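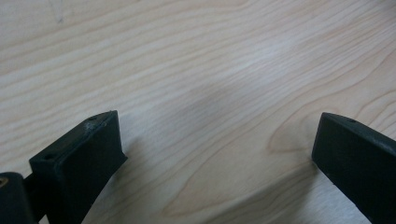
Light wood grain, close up

Print | E-mail

Review: Dokico training goal
Joon-young Ko

The Dokico is a folding soccer goal with a steel frame and a clip-on net. Setup took nine minutes with two people. Over 60 shots from the penalty spot did not shift it on grass. Two net clips came off and had to be pushed back on.
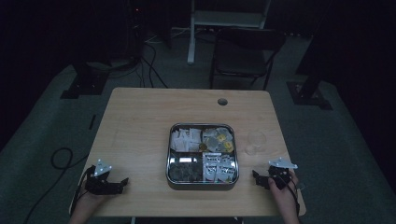

Can it stay outside all season?
The frame can, but take the net in.

Rating: 5 out of 9

Related items
Bastance shin guards
Wandesville sign Sang-wook Ma
Tseng match ball, second look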